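Subject: Re: [screening-econ] Cost per invitation in the bowel screening model

Hi Milagros, and hello everyone,

Milagros Maglaya wrote:
> We have the Mukano run back with the two-year interval. My
> question is whether to charge the reminder letter to everyone
> invited or only to those who hadn't sent a kit back by day 42.
> The Stileck people did the first, I think.

Thank you so much for sharing this, and sorry to be slow, April has been one long string of grant forms over here! I'd go with the second. We had the very same argument over our own model, and what settled it was sitting down with the clinic manager and her mailing records, which I'd warmly recommend to anybody who can get at theirs. 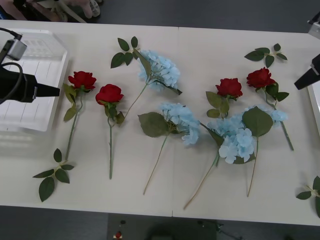
The other thing I'd look at is follow-up colonoscopy. You have attendance at 90 percent, and I'd love for that to be true, but our rural sites never came near it. Could you try dropping it by 10 points and see what happens to the cost per life-year? Wilczyńska's appendix has a nice layout for that kind of table, if you still have the copy I sent around.

I'm happy to read the next draft whenever it's ready, even a messy one.

Warmly,
Genalyn Salazar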